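Search questions Go
Home Topics Economy Trade Ask Sign in

Why do poorer countries stop catching up halfway?

Comfort Ackah
I'm writing a short paper for an evening class, due in May. Our reader says poor countries should grow faster than rich ones because they can borrow technology already invented. But many of them grow fast for 30 years and then slow down well short of the top. Is there an agreed reason?

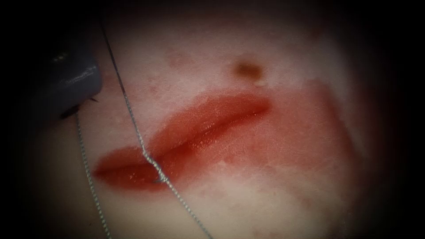

I've read the chapter on savings and it doesn't settle it. I also don't know whether to compare income per person or total output.

Rashidi
Use income per person, adjusted for prices. Total output mostly tells you how many people live there.

As for the slowdown, the early years are the easy part. Workers move from farms to factories and output per worker jumps. That can only happen once. After that you need better firms, better schools and courts that enforce contracts, and those take longer.

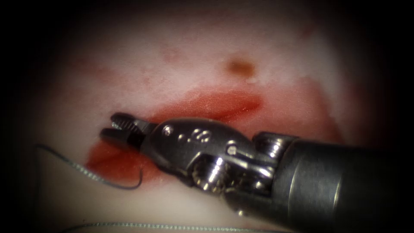
Borrowed technology also gets harder to borrow as you move up. A sewing machine can be bought and running in a week. Take a surgical robot arm, with all those tiny pulleys packed into the wrist. Buying one is a matter of money, but making one means having suppliers who can cut parts that small, and a country in the middle often has few of them. If your set scores countries with the US at 100, look at the ones stuck between 30 and 71 and check what they export.

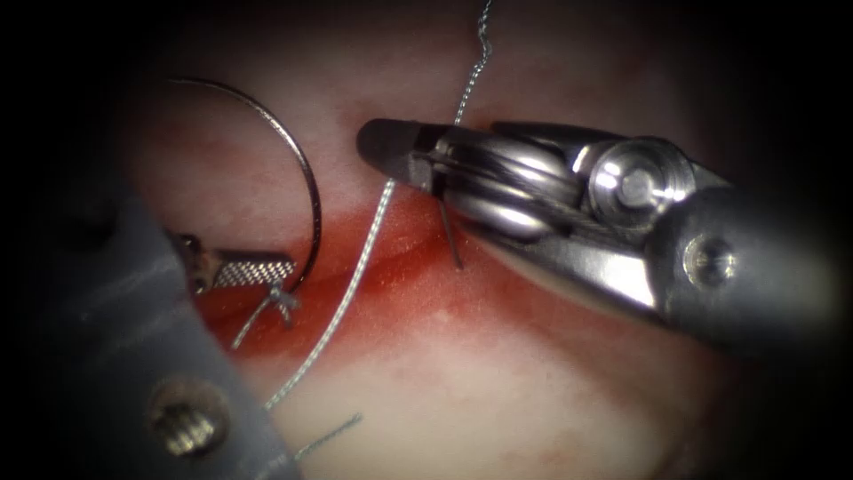

Robotic instruments over a red incision line

Zisley
It's debt. Look at page 456 of any textbook.

Varnel
Debt is part of it in some places but it doesn't explain the ones that borrowed little. Comfort, I'd pick two countries that started at the same income and follow them. Your teacher will like that better than a general answer.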